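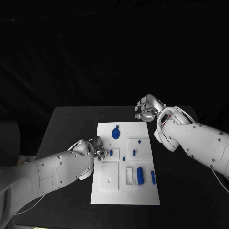 Section 2: Laying out the board and fitting the blue parts

This section covers the Skuven practice board from a bare table through to a finished layout. Read it through once before opening the bag of blue parts. If your kit was bought before November, check the loose sheet in the lid as well, as the order of steps 6 and 7 was changed.

Before you start

Choose a flat table with a dull surface. A dark top works well, as the white board and its plates stand out clearly against it. Glossy tops throw glare back and make the edges of the plates hard to judge. Wipe the table with a dry cloth and let any cleaning product dry fully before the board goes down.

CAUTION: The blue parts are small. Keep them away from young children and pets, and do not leave them on the floor while you work.

Setting down the board

1. Lift the board out of the carton with both hands. Do not carry it by one corner.

2. Lay it flat with the short edge toward you and the long side running away from you. Leave clear table on both sides so that you can reach in from left and right.

3. Press down on each corner in turn. If the board rocks, look for a crumb or a bit of packing tape underneath.

4. Set the white fixture plates in their positions, starting at the far end and working back toward yourself. Press each plate until it sits flush with the board.

Note: Plates supplied by Handum have a slightly tighter fit than the originals. Press on the centre of the plate, never on a raised edge.

Fitting the blue parts

5. Tip the blue parts into a shallow tray, and match each one to its plate before fitting anything. A part that belongs to another plate will sometimes go partway in and then jam.

6. Start with a small part. Pinch it lightly between the fingertips and bring it in from above, so that it is directly over the plate before you lower it.

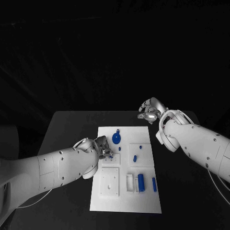

7. Lower the part straight down until it touches the plate. If it does not seat, lift it clear, turn it slightly and try again. Do not slide it sideways across the plate, as this marks the finish.

8. Press the part home with one finger. It should sit level and should not lift out when you brush your hand over it.

9. Carry on with the remaining parts. Keep your free hand well above the board so your sleeve doesn't catch on parts that are already in.

CAUTION: Never use a hammer, mallet or pliers. A part that needs force is either in the wrong plate or upside down.

Working from both sides

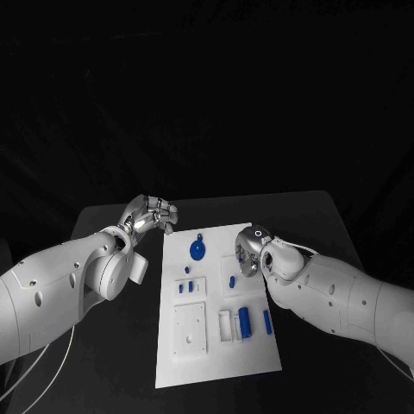 Two-handed work goes faster once the first few parts are in, but only one hand should be placing at any time. Decide which side of the board each hand will cover and keep to it. With a part held in the curled fingers of the right hand over the upper right of the board, the left stays empty and waits above the upper left corner. Swap over when the part is down. Reaching across your own arm is the usual way that finished parts get knocked out of place.

Checking the layout

10. Look along the board from the near edge at table height. Any part standing proud of its neighbours needs to be lifted and refitted.

11. Run a finger around the edge of each plate. If a plate has crept up, take out its blue part, press the plate flush and put the part back.

Taking apart and storing

Remove the blue parts first and the plates second. Pull straight up in both cases. Store the board flat, with nothing heavy on top of it. Rotich storage trays fit the blue parts, provided the foam liner is taken out.

Spare plates and parts can be ordered through Bristent. Quote item 87 for the full set of blue parts. Single parts are ordered using the form at the back of this guide.

Revised December 24, 2022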